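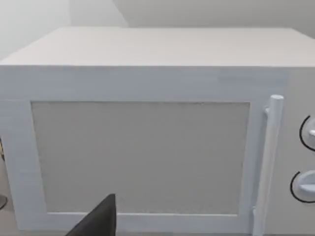

*Microwave door in the sim kitchen, from the wrist camera*

So I finally got to compare two grippers in the simulator, the Hikum and the Tanguy, and I've been at it way too late every night this week! Oriana Figueroa set me up with the kitchen (thank you!!) and I've burned through over 700 runs already. The bar handle on the door is a great test for the wrist view, and I like how much of the front panel I still get with the camera in this close.

The basket by the sink is where I keep changing my mind. All those thin bent rods, and a gripper finger right up next to them... I've tried 4 approach angles so far and my favorite changes daily. 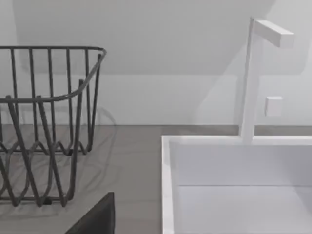

## Next up

Swapping the controller for Derkov, same 15 start poses. Joscha wants the Tanguy first, so Tanguy it is.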